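Grerton Evening Classes
Basic Home Repair, Handout 2: Screwdrivers and Where to Keep Them
Instructor: Hiu-tung Poon
Jan 27, 2020

Read this before the next class and bring it with you. Handout 1 covered hammers and pulling nails. The measuring handout comes later in the course.

1. Parts of a screwdriver

The tip fits into the screw. It is the part that wears out first, and most of what goes wrong with screws starts there. The shaft (also called the blade or shank) carries the turning force from the handle to the tip. On most drivers it is round. Heavier ones may have a square shaft, or a hex section near the handle that takes a wrench.

Some drivers have a collar where the shaft enters the handle. The handle is usually widest where the palm pushes and narrower farther forward, where the fingers turn it. A handle in two colors is easier to find on a bench. Black with yellow is a common pairing.

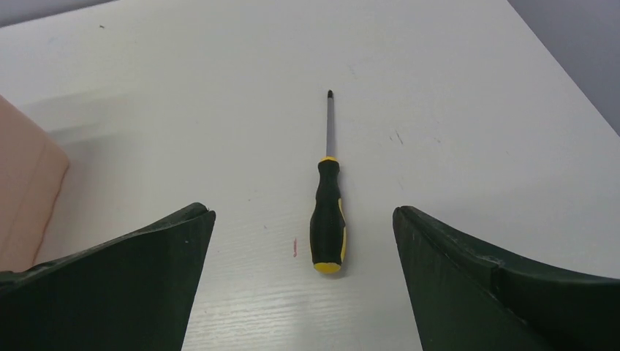

Handle thickness matters more than people expect. A thick handle gives more turning force for the same effort. A thin one spins faster and suits small screws. If your hand slips on a smooth handle, wipe off any oil before you squeeze harder.

2. Matching the tip to the screw

Slotted: the tip should fill the slot from end to end and sit flat on the bottom. If it is wider than the screw head it will scratch the work.

Phillips: sizes run from 0 up to 4. Number 2 fits most household screws. Number 1 is for smaller hardware such as battery covers. Try the larger size first and go down only if it won't seat.

Square and star: the fit should be snug with almost no play. Do not force a near match.

Keep the shaft in line with the screw and push while you turn. If the tip starts to ride up out of the head, stop. A few more turns will ruin the head, and then you are into extraction, covered on page 7 of the course packet.

3. Putting tools away

We use open bins in class. At home a drawer or a shallow box will do as well. Lay drivers flat, all pointing the same way. A bin with a raised rim keeps round handles from rolling off the bench.
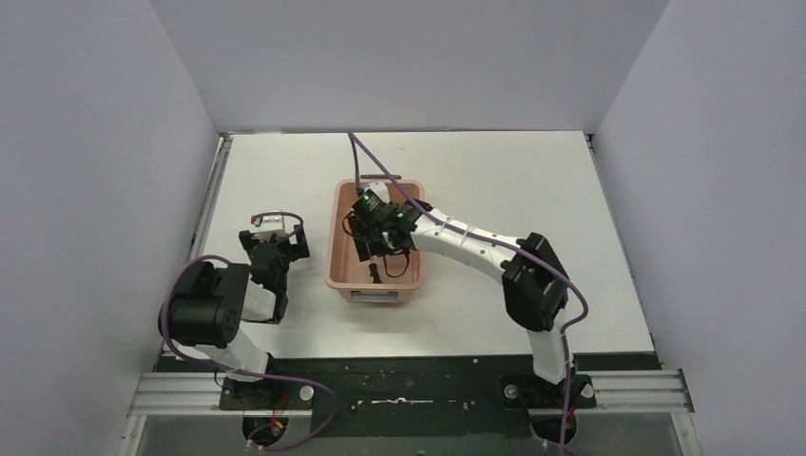 Keep drivers apart from chisels and anything else with a cutting edge. Small bits and loose screws go in lidded jars. If you label a bin, put the label on the end that faces you on the shelf.

Wipe shafts with a dry cloth before storing. In a damp basement or garage, add a drop of light oil to the cloth. Do not oil the handles.

4. For next class

Look through the drivers you own and sort them by tip type. Set aside any with rounded or chipped tips and bring two of the worst. We will dress a slotted tip with a file. Phillips tips can't be filed back into shape, so a worn one should be replaced.

Reading: course packet, pages 1 to 7. Safety glasses are required for the filing.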